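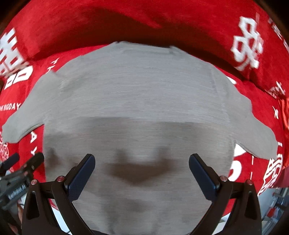
Laid Out in Gray: A Small Gallery of Knitwear and Red

Flat, more or less. Light gray knit, long sleeves, both arms flung out like somebody who has just been told the price of parking in Gusgate.

The Friday page is laundry again. I know that last time I promised the garden, but the garden in April is mud with a hose on it, and the sweaters had to come off the chair. We have a chair. It was bought for reading, by people who believed they would read in it, and since the fall it has held whatever was too clean for the hamper and too worn for the drawer. Wayne Bergeron wrote in to ask whether I had considered hooks. Wayne, the hooks are full.

So, knitwear, and the red cover it gets folded on. Two pictures this time, which the gallery software insists on calling an album.

About the sweater

The color is what the Prokari catalog called Lill, a word I've never managed to find anywhere else and have come to think is the sound of a marketing department going home early. It's gray. It was $54, which seemed like a lot for gray until it outlasted three sweaters in more interesting colors. The elbows are fine. The collar went a little slack the first winter and then stopped, as if it had made its point.

The fine lines across the chest are the knit itself. What I'm less happy with is the short crease below the collar, which I have smoothed by hand, by steam and by the method my aunt swore by, involving a wet pillowcase and a good deal of leaning. It comes and goes. I've stopped taking it personally.

The sleeves are the hard part of any long-sleeved thing. You lay the body down nicely and the arms go wherever they like, and there's a wrinkle at the shoulder where one of them changed its mind. Several of you have written in about this, on both sides. For the record, this household's order of operations is:

Face up, collar away from you.
Smooth the body from the middle out.
Sleeves in, one across the other, cuffs pointing down.
Sides in. Bottom up. Stop there.

Stop there is the step I'd underline. Every extra fold makes the thing smaller and thicker, and by the fourth you have built a gray brick that falls open when you reach for the one under it. Ojārs Lepik rolls his, and has said so on this page more than once. I have seen the drawer. It looks like a bakery.

About the red

Wedding bedding, as you'd guess from the lettering. It came to us from friends who had been given more than one set and had only the one bed. We use it on top of our own bed as a folding surface, and for that it's excellent: knits don't slide on plush, and you can find a gray sock on it from across the room. A white sock is another matter. White socks have gone missing among the lettering for days.

It isn't subtle. Guests put their coats down on it and come back out to congratulate us. We've been married a good while now and have quit explaining; we just say thank you. 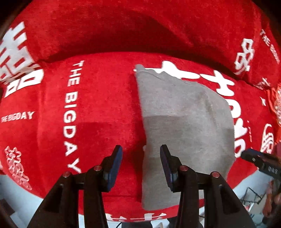 Eglė Strazds

Gray again, folded into something a geometry teacher would give partial credit. The white letters running down the side read THE BIGDAY, two words where I'd have used three, and the same thing turns up smaller a little farther over, in case you missed it.

The big white characters are double happiness, which you'll have met on red envelopes and restaurant menus. One of them has ended up mostly behind the fold. I've decided not to read anything into that.

My favorite bit is the outlined one at the lower left, with the edges that look almost like lace. Somebody sat and drew that for a blanket, knowing full well it would spend its life under pajamas. There's a round emblem out toward the right, too, fairly ornate, and I have looked at it every laundry day without once learning what it's meant to be. If you know, the comments are open.

On the fold: the top edge is a bit ruffled and one side bulges. I left it. There's a faint line across the middle that I could pretend was deliberate, and in the drawer it'll be under two other things anyway.

From last time's comments

The page about pillowcases drew 179 of them, a record for us, and most were about a remark I made in passing on fitted sheets. I stand by it. Sorin Mladenović sent a diagram, with arrows, and I followed it as far as arrow six.

Žydrūnas Navickas asks where the drawer dividers came from. Wikura, the big one out past the bypass, upstairs with the bath mats. They come in one width. Your drawers will be another width.

Two people wanted to know if plush can go in the dryer. Ours goes over the banister overnight, and the hallway is pink-looking and churchy until morning. Check the label on yours, and wash it by itself the first time or you'll be posting a gallery of your own, all of it pink.

Next up is the linen shelf, if I can get to it. There's a box in front of it and I'm fairly sure the box is also linen.

Posted in: Bedroom, Folding, The Chair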